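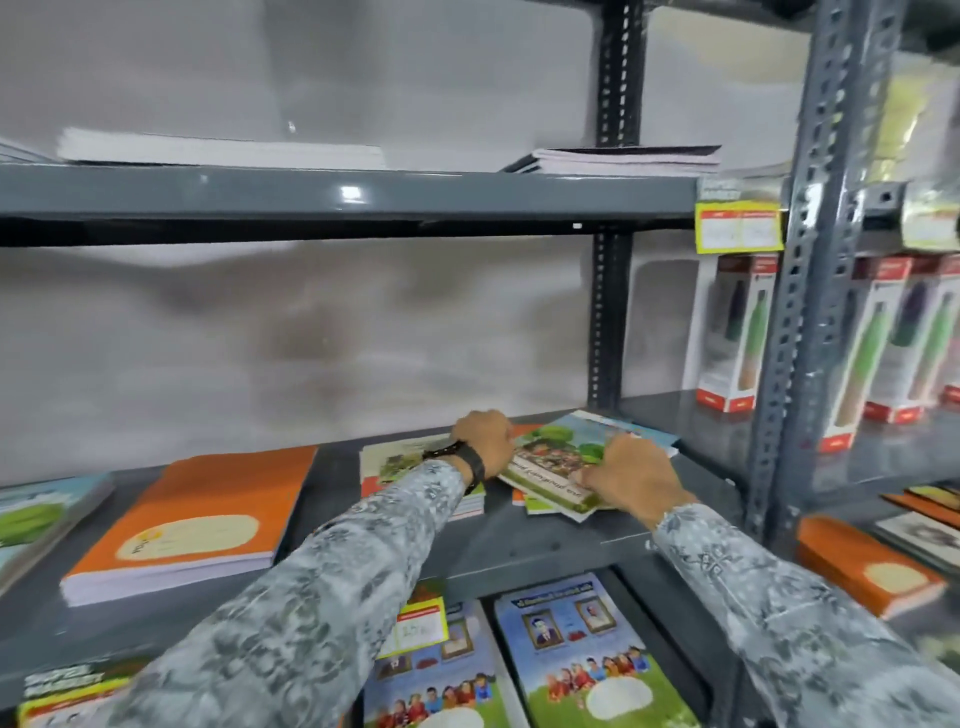 Week five of learning Hungarian, or why I own so much paper

10 February 2019

Quick one as I'm meant to be out the door in a bit. Several of you asked how the Hungarian is going. Slowly. Very slowly. But it is going, which is more than I could say for the Italian, or the guitar.

For anyone new: I decided in January that I'd learn enough to talk to my mother-in-law without my husband standing between us like a customs officer. She's patient. I'm less so. The deal I made with myself was 60 minutes a day, no app, everything by hand. Pen, notebook, proper grammar book. I'd done the app thing before. 300 days in a row once, in another language, and I still couldn't ask where the toilet was.

So. What the routine looks like now, as it's changed a bit.

First twenty minutes, copying. Literally just copying out. I take a children's story (short sentences, lots of ducks) and write it out longhand, then go back and underline every ending I recognise. First week I recognised nothing. Now I get the -ban and -ben ones and most of the plurals, and I can usually spot the -t on the end of the thing somebody is eating, buying or losing. Small joys.

Next twenty, the word list. I was keeping it all in one book and that was a mistake. Verbs on one page, food on the next, then more verbs, then a recipe for some reason. Couldn't find anything. I've now got one book for verbs, one for everything else, and one for mistakes. The mistakes one is filling up fastest.
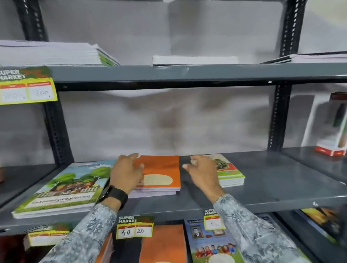 And the last twenty is meant to be speaking, out loud, to the kitchen wall. I skip this more than I should. It feels daft. But the days I do it, the phone call in the evening goes better, no question, so I've stuck a note on the kettle. BESZÉLJ. Speak! Tea only after. It works about as well as you'd think.

Things I've learnt about paper, which I didn't expect to have opinions on. Thin books beat fat ones. A fat notebook sits there telling you how much you haven't done, a thin one gets finished in a fortnight and you feel like a scholar. Lined, please, not squared, my long vowels need the room. And don't write on both sides if you press as hard as I do. I went right through the page on the word for "dishwasher" (mosogatógép, and good luck to you).

Also stop buying pens. I mean me, stop buying pens.

The grammar book is the one by Halász that I moaned about last time. I take some of it back. The layout is still dreadful and the font is tiny but chapter 5, the one with the two sets of verb endings, finally made sense on the third go. One set for when you're doing something to a definite thing, the other for when you're not. I read a book, I read the book, differnet verb ending. Once I stopped fighting it and just made two columns it was fine. Well, fine-ish. I still get it wrong when I'm tired or when someone is looking at me.

Vilmos Szabó, who teaches the evening class at the Notby centre, says I should give up trying to learn all the vowel harmony rules and just read aloud until the wrong one sounds wrong. I can hear it now on easy words. Kertben, not kertban. On long ones I guess and mumble the ending, a technique I'm told is popular with native speakers of absolutely nothing.

Word count in the book as of this morning: 766. I'd say I properly know half. The other half I know if you give me the first letter and a run up.

Worst mistake this week was on the phone. Wanted to say I was full, after being asked what I'd had for dinner, and what I said apparently meant something closer to "I am finished, as a person". Long pause. Then a lot of laughing down the line, hers first, then mine. It's gone in the mistakes book with a star next to it.

Going to try letters next. Real ones, with stamps. One side of paper a week to my mother-in-law, she corrects it in red and posts it back. She was delighted when I suggested it, she was a schoolteacher for years and I think she's missed the red pen. If anyone else has done this with family I'd love to know whether you kept it up or whether it all ended in tears round about the fourth letter.

Right, coat, keys, gone. More next week if I get throught chapter 6.

Comments
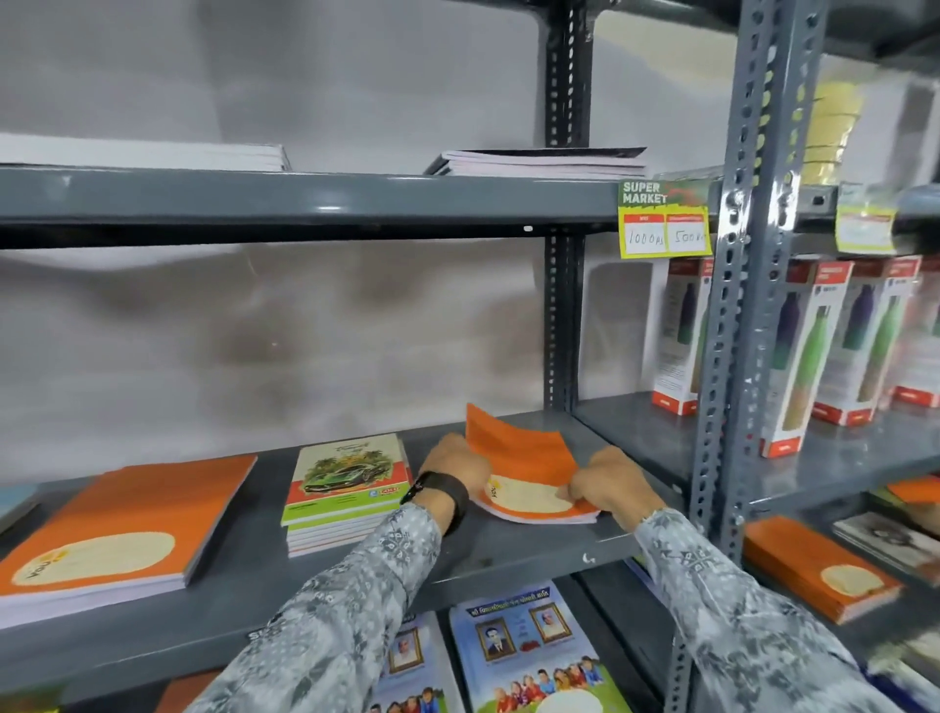 Viktória Pap
We did the letters, my cousin and I, her English and my Norwegian! Kept it up for a whole year. My tip is to agree that she only corrects one kind of mistake each time, say just the verbs. The first one I got back was so red I nearly didn't write the second. And your mother-in-law is right to laugh, "full" catches everyone. Say jóllaktam and you are safe. Sok sikert!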